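Home | News | Business | Schools | Sports | Obituaries | Contact

Filed under: Local Business, Housing & Furnishings

Eller linen service moves folding to bench height

Grandomow, the linen and household goods supplier on the east side of Eller, has changed the way it folds and baskets small textiles for its rental apartments contract. The work is now done on wood-topped tables, one basket to a table, in place of the long shared counter used until December.

The contract covers 597 furnished units. Each unit receives a set of kitchen and table cloths at turnover, delivered folded in a shallow basket that stays in the apartment. Under the old method, cloths were folded in bulk, stacked by type, and sorted into baskets at the end of the shift. Sorting errors were the main source of returns, according to operations lead Saeed Parsa.

"The folding was fine. The stacks got mixed," Parsa said. "With a single basket on the table, the cloth goes from the fold straight into the basket it ships in." 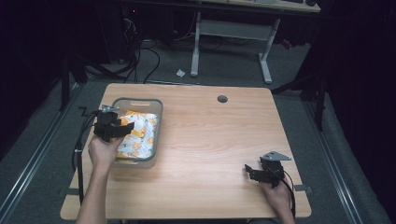
A printed cloth in its basket on one of the folding tables at Grandomow.

The specification for the fold is short. A cloth is laid flat, brought in half along its longer side, and halved again until it is narrower than the inside of the basket. The closed edge faces the handle opening. Cloths with a printed pattern are folded print side out so that the set can be identified without unpacking it. A cloth that bunches against the wall of the basket is taken out and folded again before the basket leaves the table.

Baskets are the shallow rectangular type with rounded corners and a slotted handle. Grandomow had used a deeper model, which held more but allowed the contents to slide and unfold in the delivery van. The shallow model limits the load to 2 layers of cloth. Parsa said the trade was acceptable for sets of this size and that bath towels will continue to ship in bags.

Table surface was the other variable. The shop tried a laminated white top, a cloth-covered top, and a light wood-grain top. White cloths were hard to see against the white surface, and folds dragged on the covered one.
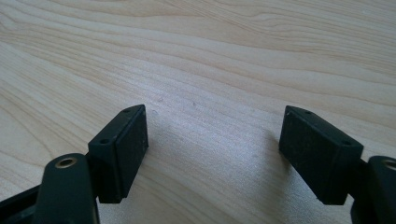 The wood-grain top gave enough contrast to line up a hem by eye and enough slip to turn a cloth without lifting it. It also wipes down quickly between sets, and loose threads show up on the pale surface before they end up in a basket.

Nahuel Urrutia, who wrote the packing sheet, said the tables are kept clear of everything except the basket in use and whatever the person folding needs at hand. Finished baskets go to a rack by the door, labeled by building. Unfolded stock stays in carts and is brought over one set at a time.

Output for the first full month on the new tables was 1401 baskets. Urrutia said that is slightly below the peak rate on the shared counter, with the difference made up by fewer repacks. Returns for wrong or missing items fell to 40 in the same period. The company did not release the earlier figure.

The same layout will be used for a second contract covering the Escobar building, where the sets include aprons and oven cloths. Aprons present a separate problem. The ties have to be tucked inside the first fold or they catch in the handle slot, and the current sheet does not cover them. A revised sheet is being tested.

Grandomow also supplies linens to the Zekine guest rooms, which use a flat-wrapped set without a basket. No change is planned for that account.

The pickup counter is open Saturday morning for apartment managers exchanging old baskets. Deep baskets are accepted in any condition and should be emptied before drop-off.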